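Three Bins and a Long Table: Talking Bottles and Cans with Gaëtan Mallet

Gaëtan Mallet can talk about bottle caps for longer than most people can talk about their own kids, and I mean that as a compliment. He has been running sorting tables in Hodolstead since he left his job at a packaging company, and the project he started there, Cestby, now has a waiting list of schools and offices that want help setting up their own. I called him at four in the afternoon, planned on half an hour, and hung up when it was getting dark.

We began with the setup, which is wonderfully plain. One long table and three bins along the front, for bottles, plastic and cans. Everything gets tipped out onto the tabletop and goes down into its bin from there.

"People want to start with ten categories," Mallet says. "They've read a guide, they're excited, they want one bin for green glass and one for brown glass and one for yogurt cups. I love that energy! But start with three. When three is boring, you can add a fourth."

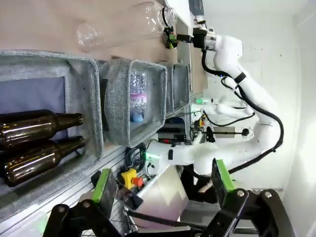
He is just as firm about the bins themselves. He spent his first year with hard plastic tubs from a supplier called Stitutley and couldn't stand the racket. "Glass going into a hard tub, all day long, it goes right through your teeth," he says. Then he tried soft gray bins with thick sides, and he has never looked back. They sit side by side in a row, they're easy to lift off and empty, and a glass bottle laid down in one makes hardly a sound.

Laid down is the word he uses, too. Mallet doesn't like throwing. He wants every item picked up, looked at for a second and put where it goes, and he thinks that second is where all the learning happens. "You turn the bottle over. You see if there's still something in it. You notice the cap. After a couple of sessions your hand knows before you do."
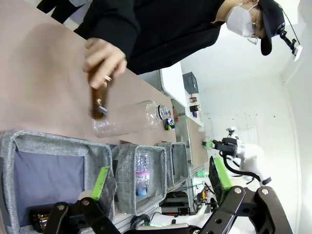
Photo courtesy of Cestby, Hodolstead

Caps got us onto a long detour (my fault, I asked). At Cestby they leave the cap on if it's already on and don't go hunting for it if it's gone. Mallet knows other places do it differently and tells every new group to check what their local hauler wants before they print a single sign. The hauler he works with, Hamel, changed its mind on this twice in one year, and he had to redo the handout both times — 300 copies each run, and he still sounds a little sore about the paper.

Signs, on the other hand, make him light up. His rule is one word per card, hung on the front of the bin, in letters you can read while holding something in both hands. Bottle. Plastic. Can. I pointed out that a water bottle is also a bottle, and he laughed so loudly that I had to move the phone.

"Everybody says that! Everybody! And it's a great conversation to have at the table. 'Bottle' is for glass, we say it out loud at the start, and then somebody picks up a soda bottle and stops, and the person next to them says, no, plastic. Now two people remember it."

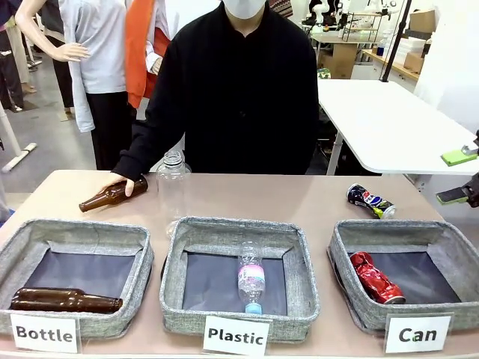
Crushed cans are another favorite subject. Flatten them or leave them alone? Mallet takes them either way, but he likes to have a few crumpled ones in the mix when he's teaching. A new can is easy to recognize. A squashed one makes you look for the rim or the bit of logo that's still showing, and he thinks that's much closer to what comes out of a real kitchen bag.

He keeps a practice set for this, a mixed bag of 13 pieces that he tips out in front of each new group. The same pieces have been through so many hands that he has grown fond of them. Beginners usually grab the cans first, he says, and leave the clear plastic for the end, when it's the only thing left on the table and can't be missed any longer.
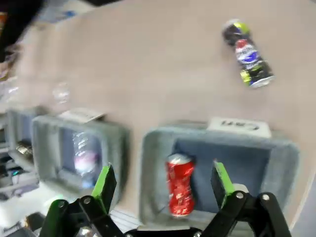
Gaëtan's wife, listening in on the call by then, objected that she always goes for the glass first, so it can't roll while she's reaching for everything else, and that the cans can perfectly well wait.

"She's right about the rolling," Mallet admits. He has thought about adding a lip to the front edge of the tables, and has even priced it out, but the bins stand so close that most things that roll just end up in one. "Maybe the wrong one," he says. "Then you pick it up and sort it again."

Next on his list is a smaller table for kitchens and break rooms, with two bins on it. He's still arguing with himself over which two. If you have an opinion, he would love to hear it, and I'd suggest clearing your afternoon before you call.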